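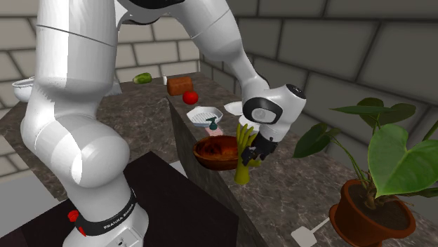 Tam's comment on the last batch was that a success rate from one kitchen layout says very little, and that we should report per-object numbers before changing anything else.

July 11, 2020

Did the split for the Plistville sim runs. 521 episodes, Panda arm, same policy, clutter reshuffled each time.

- rigid objects: 63% success
- rubber glove: 55%

Gap is smaller than I expected. Almost all of the glove failures I replayed were at approach - fingers close too high. Contact stiffness is still the default.

Next: rerun the glove with 3 seeds, lower grasp height, log the cuff pose too.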